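Sorting

Keys on the hook, then off the hook because she'd need them for the shed, then on again. Half past four. The van was coming at six, or between six and eight, which is what Druvden Removals put in the text, and she knew what between meant.

Kitchen done. Bathroom done except the cabinet. The back bedroom, no.

She stood in the door of the back bedroom and ate a biscuit.

Her mother had never thrown out a jar lid. Never a ribbon. The wardrobe was easy, clothes are easy, you shut your eyes and bag them. It was the small stuff. Drawers of it. Buttons in a Putell toffee tin, fuses, a doll's shoe, the guarantee for a kettle that went to the tip when she was nine. Curtain hooks. Pencils worn down to nothing, kept, with an elastic band round them, and the band perished so that when she picked them up it came apart and they went all over the carpet.

Leave them. No, don't leave them.

On her knees, then, picking up pencils. August, windows open, somebody's radio two gardens down. Her phone going on the bed. She let it go.

It was her sister. It would be her sister. Have you found it. Did you look in the back room. She'd ring again at five and then every ten minutes, from a beach, with the wind in the phone.

What they were looking for was a ring, and it wasn't even a good one. Their gran's, thin as wire, and the stone had been replaced with glass at some point, their mother told them that herself. Valued once for the insurance, £146. Less than the van. But her sister wanted it, and so she wanted it too, she could admit that on her knees with a fistful of pencils.

Think. Where would you put it.

Not the jewellery box, she'd done the jewellery box. Not the toffee tin. She'd tipped the buttons out on the bed and gone through them with one finger like somebody looking for the dud in a bag of nuts, and then scooped them back. Not the sewing machine drawer. Not the coat pockets. A bus ticket to Sasov Road in one of them, and a mint, and she'd sat down for a bit after that.

Ten to five.

Right. A system. She went out to the car for the baskets. She'd bought them in the week from the cheap place by the roundabout, white and teal because that was what was left, and carried them in stacked against her chest with her chin on top. They banged the door frame. They banged the banister. Her mother would of said mind the paint.

White for keep. It was the biggest and she'd thought, in the shop, feeling generous, that keep ought to be the biggest. One teal for the charity shop, one teal for the tip. She didn't do it on the carpet, there was no room on the carpet. She did it in the front room where the furniture was already gone and there was floor to spare, and the light came in flat and made the place look like nobody's.

Then in and out with drawers. Quick, don't read anything. Lid, tip. Lid, tip. Thimble, charity. Postcard, don't read it, keep. She read it. Weather fair, food poor, your father has burnt his feet. Keep.

Phone. Five o'clock exactly.

"No," she said. "Not yet. No. Because I've got the van coming. Well you come and do it then."

Wind. A gull, an actual gull.

"Sorry," said her sister.

"No, me too."

"What's in there?"

"Pencils," she said. "About a million pencils."

And her sister laughed, and then neither of them was laughing, and she said she had to get on.

She got on. She filled them and emptied them, all three, down the stairs and into bags and boxes and back up again. By half five the drawers were bare, with the wallpaper lining showing, little brown sprigs she remembered from when it was on the walls. She ran her hand along the back of every one. Dust. A hairgrip.

At the very back of the last drawer, a bit of wire. Thin, yellowy green, the sort of thing her mother would wind round a rose to hold it to the fence, or round a parcel or a tap or anything. It had been wound into a tidy coil once. She pulled and it came, and kept coming, springing out in her hands, and there was nothing on the end of it. She had been so sure for a second. She'd felt her own heart go.

She took it down with her and chucked it at the tip basket and went to fill the kettle, and the kettle was packed.

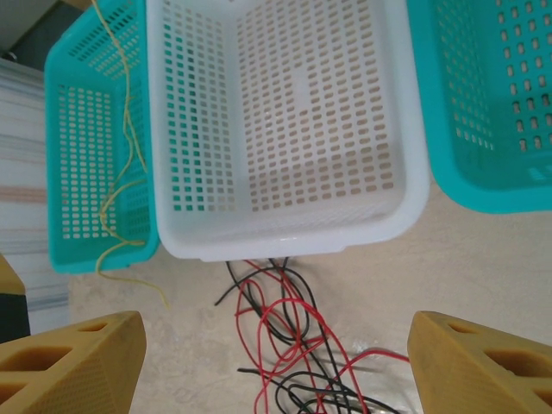 Keep in the middle, 5.40 pm. The wire in the left one.

She sent that to her sister with no message, only what was under it. Then she sat on the bottom stair with a mug of tap water.

It hadn't even gone in properly. It was hanging out over the side with its tail on the floor, like it was making a run for it.

Her sister wrote back, is that the rose wire.

Yes.

A long gap, the three dots coming and going.

Don't bin it, her sister wrote. Then: can I have it.

She looked at that for a while. Outside something heavy turned into the road, changed down, stopped too far along, by the Appiah place, and started reversing with that noise they make. Early. Typical.

She got up. Fished the wire off the basket, wound it round her fingers, round and round, it wouldn't lie flat, and put the whole mess in with the postcard.

Half, she typed. Then went to let them inn.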